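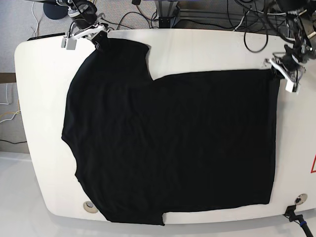
I finally went back to evening prayer in Pumulby, after missing most of the spring, and I had forgotten how much I like that little church (even the pew that creaks whenever anybody breathes near it!). There must have been some 30 of us, and Dagmar Skála led the psalms at her own unhurried pace. It took me 2 verses to slow down enough to stay with her, and by the third psalm I didn't want her to stop. 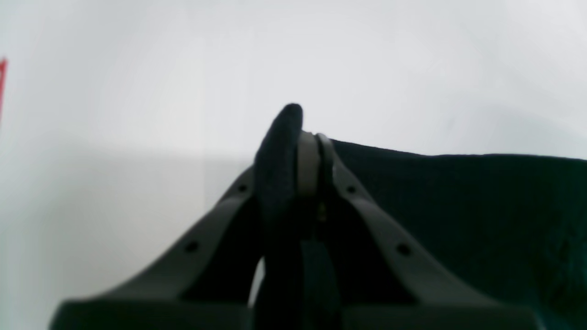

We sat in silence for a long while after the reading, and I'm afraid my eyes wandered, as they always do, up to the arch over the side altar. I've loved that arch since I was small. The sides lean in toward each other just like those two dark gray fingers, and they meet in the same narrow peak, pointing straight up. My grandmother used to tell me it was a pair of praying hands, and I still put my own together that way when I'm tired and the words won't come.

Afterward there was tea in the porch, and I stayed far too long. They're singing the evening hymn again all through June, at seven, and I plan to be there.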